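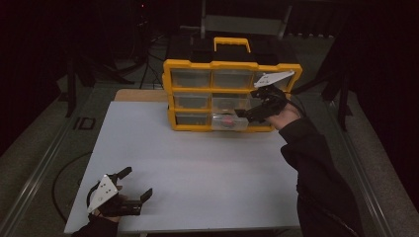
Left jaw drops out at partial close, drawer task

c_ibarra
Handheld pair, parts cabinet on the white board, nine drawers. The task is to pull a drawer, take the part, close the drawer. The left unit faults part way through closing. The jaws stop, the encoder value freezes and the log carries on writing the last good figure as if nothing had happened. The right unit on the same host has not done it once.

Count at the freeze is 2,150 every time, give or take nothing. Full travel is 3,080. Firmware is the current Kettani build on both units.

birnik_bench
Same count each time says mechanical to me. Something in the linkage is touching at that angle. Take the pad off and cycle it by hand.

c_ibarra
Done. It moves freely from end to end with the power off, pad on or off.

tolland
Disagree with mechanical. If it were binding, the count would wander a bit with how hard you squeeze. A fixed number looks like a buffer or a rollover. Which logger?

c_ibarra
Laleck, default settings.

tolland
Then check the stale flag. Laleck repeats the last sample when a packet is late, and by default it only warns after 80 repeats. You could lose most of a grasp that way.
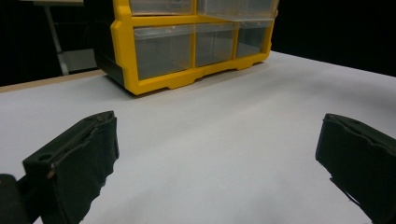 Novus Handling Group, Bench Faults board

afahmy
Moderator here. Please keep the safety side of this in view. A frozen jaw reading on a handheld is a bad recording. Replay that recording on the arm and the arm believes the jaws are part open when they are shut on a drawer front. We cracked one that way in March, and the arm kept pulling until the current limit tripped.

birnik_bench
That was an arm fault. The limit was set too high.

afahmy
The limit was too high and the data was wrong. Both went in the report.

c_ibarra
Stale flag checked. It is set on all the bad runs, so the packets are late or missing. I swapped the cables between left and right and the fault stayed with the left unit. I swapped the ports and it still stayed with the left unit.

tolland
So it's the board in the left unit, or the connector on it. Does it do it with the jaws moving slowly?

c_ibarra
Slowly it passes the point in 3 runs out of four.

birnik_bench
Which is what a flexing wire would do. I'll keep my mechanical vote, thanks.

tolland
A flexing wire is electrical.

afahmy
Call it what you like. Open the housing and look at the wire where it passes the pivot. Until that's done, nothing from the left unit goes to replay, including runs that look clean. Set the stale warning to one repeat on every host.

c_ibarra
Warning changed on both hosts. Housing comes off on Saturday, when I can have the bench. Abdelilah, do you want the bad runs kept or deleted?

afahmy
Kept, in a separate folder, marked unfit for replay.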